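Bottle deposit scheme

A bottle deposit scheme adds a small sum to the price of a drink and pays it back when the empty container is returned.

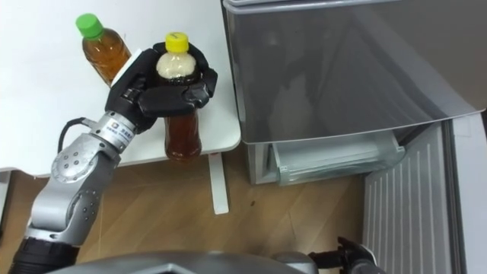 Augustina Issahaku has argued that the sum is a tax on people with no car and no room to store empties, and that calling it a deposit does not change who ends up paying it. Supporters reply that anyone can claim the money back. Both claims are repeated a good deal more often than they are tested.

Background

Deposits on glass were long a matter of plain business. A refillable bottle cost the bottler money, and the charge was there to get it back. Modern schemes mostly cover containers used once, which are crushed and sold as scrap. The older practice is often cited in support of the newer one, although the two have little in common beyond the refund.

The Sikville scheme

Sikville brought in a deposit in January, with return points at 7 shops and a depot at Nestport. The operator, Okow, described the first year as a success. Its report counted containers handed in but gave no figure for containers sold, so the return rate cannot be worked out from it. A later claim that litter had fallen rested on a survey of 400 households, who were asked whether the streets looked cleaner. No litter was weighed.

Unclaimed deposits

Money that is never claimed usually stays with the operator or goes to the state. Critics say this rewards a scheme for working badly. Philomena Dankwa's study of the neighbouring Bawa district found that return points closed early on eight of the days she visited, and that the operator kept the unclaimed sums. The operator disputed her method without publishing its own records.

Effect on recycling

Returned plastic tends to be cleaner than plastic from mixed bins and fetches a better price. Whether this covers the cost of collection is disputed. Councils also lose the most valuable part of their kerbside waste, a loss that operators' reports seldom mention.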